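Search the archive Search
Reading time: 2 min

Subject: Re: Sealing schedule for stone counters in shared kitchens
List: Gradlow Building Managers
Date: March 15, 2026

Dear members,

I am writing in reply to the question raised on this list by the manager of the Drornum building. The Facilities Office reviewed its guidance on natural stone in January, and the points below reflect the current text.

> We have marble in four of our shared kitchens and the
> residents' handbook says it must be sealed every 12 months.
> Our contractor says 18 is enough. Which should we follow?
> Also, are residents still allowed to use vinegar sprays if
> they rinse right away?

The interval in the handbook remains 12 months for any counter on which food is prepared. The 18-month interval applies to lobby shelves, window ledges and other surfaces that receive light use. Where a contractor recommends a longer period for a kitchen, the manager should request that recommendation in writing and forward it to this office before changing the schedule.

Vinegar, lemon juice and bathroom descalers are not permitted on marble in any building, whether or not the surface is rinsed. Acid dulls the polish on contact, and sealer does not prevent this. Residents should be directed to a neutral cleaner and a soft cloth. Brown and other dark marbles call for particular attention, as dull spots are easily seen on them under overhead light.

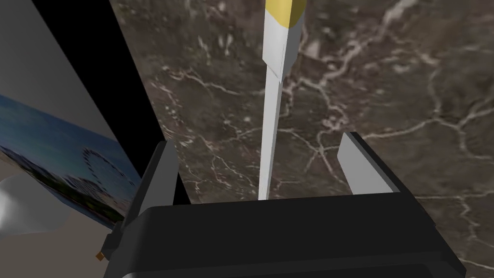

Brown marble with pale veining.

Managers are also asked to separate etching from staining when they report damage. A stain is a darker mark left by something that has soaked into the stone, and it can often be drawn out with a poultice. An etch mark is a change in the surface itself and requires polishing. The two are billed under different codes, and reports that combine them have delayed payment at both the Bech and Vasen buildings.

The repair allowance is $400 per kitchen per year. Sealing is not charged against it. Work above that amount requires prior approval, which should be requested on the standard form with the room number and the date of the last sealing. If that date is not known, please enter "unknown" and do not estimate.

A revised page for the residents' handbook will be sent to each building with the next regular mailing. Until then, the existing page may remain posted.

Questions may be sent to the list or directly to this office.

Kiran Kandpal
Facilities Office, Gradlow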